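The Summer I Moved Everything I Own to Dollville

I've moved 7 times in my adult life, and I still can't tell you how to do it well.
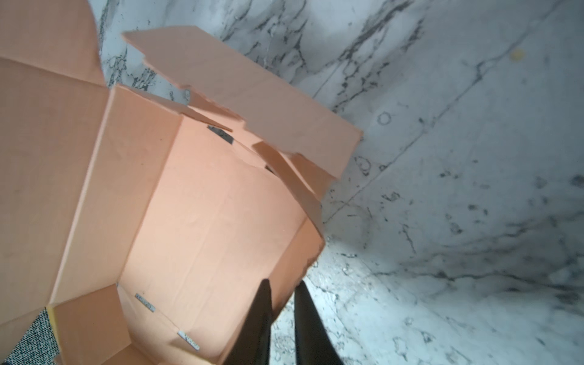 Skye Skinner told me to get rid of half my stuff before I packed a single thing, and then to get rid of half of what was left. I laughed at her on the phone. I'm a keeper! I keep birthday cards from people I haven't talked to in years, and I have a drawer that's just cords.

But the quote from the moving company was 2,507 dollars, and I had set aside 2,000 for the whole thing (gas and pizza included), so I started looking at my bookshelves a little differently. Do I need three copies of the same cookbook? Apparently I thought so at some point. One went to my sister, one went to the library sale in Mowat, and the third is the one with the gravy on it, so it stayed.

The kitchen took me forever. I'd pull out a pan, remember a dinner, sit down on the floor and text somebody about it, and then it would be dark out and I'd have packed four mugs. Skye says you should always start with the room you care about least. For me that would have been the hall closet, which I saved for the very last night and cried in, a little, over a raincoat.

We drove out in June with the windows down. My plants rode up front with me and the cat yelled for most of Mowat County, then slept like a baby through the pretty part. The new place has a porch and a sink that hums when you run the hot water, and the lady next door brought over a peach cobbler before I'd even found my forks. We ate it with measuring spoons, standing up, and she told me which grocery store to avoid.

I gave away 22 bags in the end. I miss one thing, a green lamp with a crooked shade, and if you bought it at the church sale, I'd love to buy it back.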